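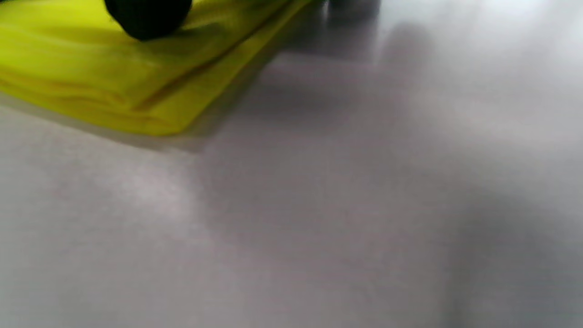

3.2 What readers did with the recipe pages

I went into this part of the study thinking people kept lifestyle magazines for the recipes, and I was wrong fairly quickly. Of the 245 Gandley subscribers who sent back our kitchen diary, most had cooked from an issue once or never, yet they could tell me exactly where the back copies lived (under the bed, on top of the fridge, in one case inside the piano stool). Myung-ja Min, who coded the diaries with me, started calling these "shelf meals", and the name stuck. A shelf meal gets put by neatly for later, a bit like the folded yellow-green cloth in Figure 4, and being put by seems to be most of the pleasure.

The city guides were another story. Readers tore them out, scribbled on them and lost them in coat pockets — two came back to us with the diaries, covered in notes about parking. Sotelo found much the same with the Brovside food supplement, though her readers were younger and nearly all of them rented.

I should say that our diaries ran through March, when not much is growing and the seasonal pages looked rather hopeful. Konrad Bühler thinks a summer round would push the cooking up. I'm less sure, but I'd love to see it done.

Figure 4. Folded cloth, yellow-green, on a pale grey surface.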